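Preview Day at Trindade

The Trindade saleroom opens its doors twice a year to people who are not bidding, and in March I took the early train to see the spring preview. The sale covers Old Master paintings and drawings with a small section of sculpture at the end. Entry is free, but you have to register at the front desk and leave large bags there.

The building is a former grain exchange. The paintings hang on the ground floor in two long galleries, and the drawings are upstairs in a lower room with the blinds down. Registration opened at 10 in the morning, and by half past there was a short line at the desk, mostly dealers who knew one another and a group of art history students with clipboards.

I started with the paintings. The catalog runs to 80 lots, and the hang did not follow the catalog order, so I spent a while flipping back and forth. Most of the Dutch pictures were in the first gallery. A winter landscape on panel had the best spot, facing the entrance, and it deserved it. The ice is thinly painted and the panel shows through in places. The condition report, which you can ask to read at the desk, mentions an old split along the bottom that was repaired and then retouched. Under the gallery lights I could find the retouching only by getting down low and looking across the surface.

The Italian pictures were more mixed. A large Lucretia, catalogued as "workshop of," has a very good head and hands and a flat, tired drapery that looks like somebody else's work. Two dealers in front of me were arguing over whether it had been cut down on the left. I thought it had, going by the way the curtain stops.
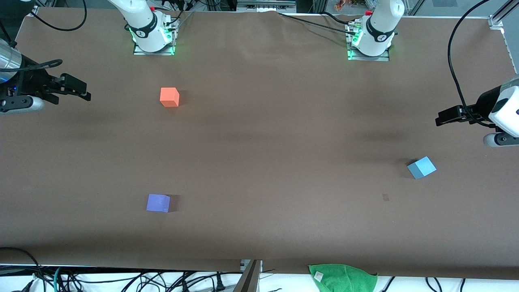

Upstairs the drawings were shown in shallow cases, with a few framed sheets on the walls. Staff will take one out for you if you ask and if you have clean hands. I asked for a red chalk study of a kneeling figure that I had liked in the catalog. In the catalog it looks quite bright. The sheet itself is softer and browner, and there is a second, much fainter figure on the back that the catalog does not reproduce. The collector's stamp in the corner has been partly trimmed off.

At 2 there was a talk on frames, given by the restoration firm Hidex, which does a good deal of work for the house. It lasted 15 minutes longer than planned and was the most useful part of the day. The speaker had brought 3 corner sections from gilded frames and passed them around. One was original water gilding, one was later oil gilding over an old carved frame, and one was a modern copy. Handling them made the difference plain. The old one was lighter than I expected, and the back of the wood still had tool marks on it. There were questions afterward about whether to sell a painting in a frame that does not belong to it, and the answer was to keep the frame and say so in the description.

The sculpture took less time. A terracotta bust of a boy stood on a plinth by the stairs, where people kept walking past it. The rest was small bronzes in a locked cabinet with poor light, and I could not form much of an opinion of them.

A few practical notes. The coat room closes an hour before the galleries do. The printed catalog costs money, but the same text is on Pindico, the online platform the house uses for remote bidding, and you can read it there without an account. The café across the street, Skidutum, does soup and sandwiches and was full at lunch, so go early. Photography is allowed without flash on the ground floor only.

The next preview is in the fall and will be prints and maps. I have put my name down for the mailing list.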